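Saturday Football on a Sloping Pitch: What Keeps People Coming to Clenach Town?
Student project report
Kanyarat Duangkaew and Damián Ulloa

Why we chose it

Both of us grew up with football on in the next room, but neither of us had ever paid to stand on the side of a small ground in the rain until our tutor suggested that we pick a club and simply go. We picked Clenach Town because the bus stops outside the gate, and I think we would both say now that we were lucky. The club plays in a county league, two levels below anything you are likely to find in a newspaper, and the question we set ourselves was a plain one: why do people go, and why do they go back?

How we went about it

We went to home matches from November until the end of the season and gave out a paper questionnaire at the gate. It had far too many questions to begin with (our fault entirely) and people with a pie in one hand and a dog lead in the other were very kind about it. After the second match we cut it down to a single side, and that is the version we have used here. We got 300 of them back, a good few with gravy on. We also sat down for longer talks with supporters, players and the people who run the tea hut, usually after the final whistle when everyone had warmed up a bit.

The ground will hold 2,000, though it hasn't been full in anyone's recent memory. The best crowd of our season was 700, for the derby against Jilorer on a Friday night under the lights, and it was a wonderful evening – noisy, cold and very badly refereed, if you asked anybody on the home side.

What people told us

We had expected results to matter most, and they came well down the list. The answer that came up again and again was company. People stand in the same spot every time, next to the same neighbours, and several told us they didn't know their neighbour's surname even after years of sharing a flask. Manee Suwannarat, who has been coming since her sons were in the junior side, told us she would miss the half-time walk round to the other goal far more than she would miss the football, and then she spent ten minutes explaining to us exactly what was wrong with the back four.

Price came second. Families in particular liked being able to bring children without planning for it a month ahead. Third was knowing the players, some of whom work in the town. The left back, Prapai Klinhom, fitted a boiler for one of the people who filled in our form, and apparently got a cheer at the next match that had nothing to do with her crossing.

Younger supporters gave rather different answers. They cared more about the league table, they wanted goals put up online the same evening, and quite a few of them also followed a big club on television. They didn't see any clash between the two and looked a little puzzled when we asked.

Where we would be careful

Our forms went only to people who were already inside the ground, so we have learned very little about those who stopped coming, or never started. We also missed the away support almost completely, apart from a cheerful group from Wetia who filled in the forms as a joke and had to be taken out of the figures. Damián would like it noted that one of their answers was very funny. If we had another season we would ask in the market square as well, and we would go to some of the away games, where we are told the coach journey is half the point.

Thanks

We are grateful to everyone at Clenach for the tea, to the Boonyarit Library for letting us spread our forms over a very large table, and to our tutor for sending us out in the first place. 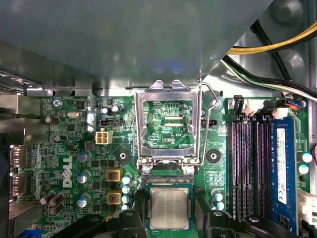 Napaporn Chaimongkol
Lovely to read this, and you've got the half-time walk exactly right. I do think you should have asked about the kick-off times, though. When they moved the evening games later, we lost most of the families from our end, and I'd put that above the ticket price. Do come back for the first home match and ask us again!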